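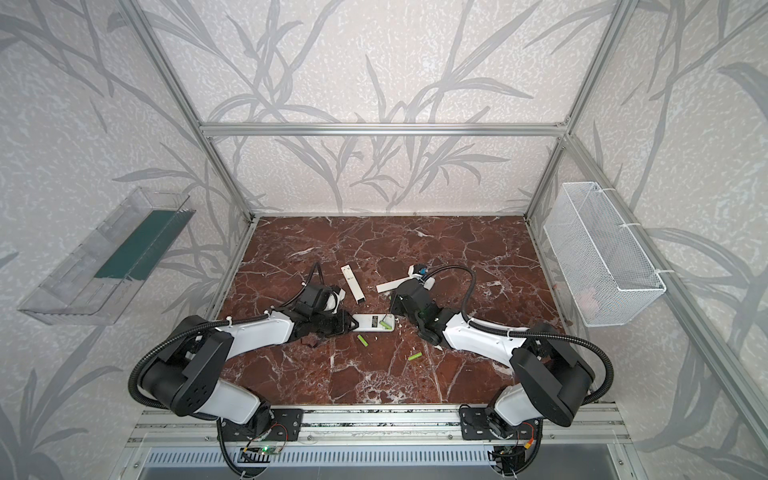 Scenery is everything on a stage that shows us where the story happens. It can be a house, a forest, a ship or only one chair. The people who make it often begin with the walls, and they look for a pattern that can be seen well from far away. Large gray leaves and long blades of grass, as on the walls in the picture, are easy to see even from the last row. Very small flowers would look like dust from there.

## Who decides how it looks?

The person who plans the scenery is called the set designer. First, the set designer reads the play many times and writes down every place in the story. Then he or she speaks with the director, who leads the actors. They must agree on many questions. Is it summer or winter? Are the people in the story rich or poor? Does somebody need to hide behind a door?

After this, the designer builds a small model from cardboard. It is so small that you can carry it under your arm. Inside the model there are tiny stairs and tiny tables, and often a tiny paper person, so that everyone understands how big the real things will be.

## Real or painted?

Many things on a stage are not what they seem to be. A brick wall can be painted on cloth. A big rock can be made of foam, and one child can lift it. Real stone is too heavy to put up and take down every evening, and a stage floor is not always strong enough to hold it.

The people who paint these things are called scenic artists. They learn to copy wood, rust, old paper and many kinds of stone. To paint stone, they study a real piece for a long time before they touch the brush.
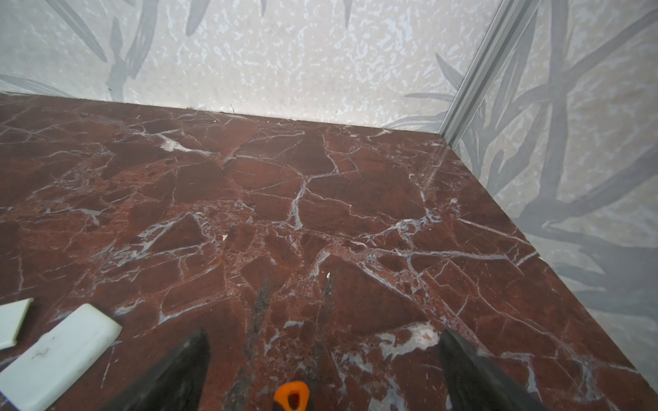 They start with one flat color over the whole surface. When it is dry, they add darker and lighter spots with a sponge. The thin lines come last. Some scenic artists paint these lines with a feather, and they let the hand shake a little, so the line does not become too straight.

## How does the scenery change so fast?

At the Skelska Theater in Stidville there are 488 seats, and the stage behind the curtain goes up much higher than the audience can see. This high, hidden space is called the fly tower. Painted cloths hang there on long metal bars. When a new scene begins, one bar goes up with the old cloth and another comes down with the new one.

Other pieces stand on wheels. The stage crew pushes them in the dark, and they wear black clothes so that you do not notice them. On the floor there are small pieces of tape that show where each thing must stop. Some tape glows in the dark.

In July the Arancibia Puppet Company played *The Wilow Bridge* at the Skelska. The story has 3 places: a kitchen, a river bank and a market. For the whole show, the lights changed 237 times! Each change of light or scenery has its own number, and one person, the stage manager, says to the others when it is time. The word for such a moment is "cue."

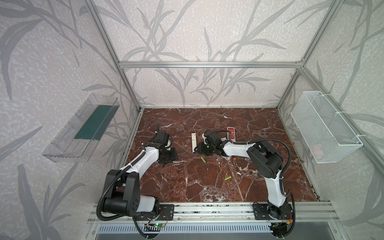 *Two robot arms above a red-brown marble tabletop, with gray leaves and grass on the walls.*

## What happens after the last show?

When a show is finished, the crew takes the scenery apart. This work is called the strike. Doors, windows and stairs are often kept for another play and painted again. At the Skelska there is a door which was green, then blue, then yellow, and if you scratch it with your nail you find all the colors. (Please do not scratch it.)

When a show travels to another city, every piece gets a label and goes in a truck. The next stage can be wider or lower, so the designer plans the walls in parts that fit together in more than one way.

## Try it at home

Take a shoe box and put it on its long side. Choose one place from a book you like. Draw the back wall first, then the two sides, and put something on the floor. Now go to the other end of the room and look at it. If you cannot see your pattern anymore, draw it bigger.

## Words to remember

- **Set designer:** the person who plans the scenery
- **Fly tower:** the high space above the stage
- **Cue:** the moment when something must change
- **Strike:** taking the scenery apart after the last show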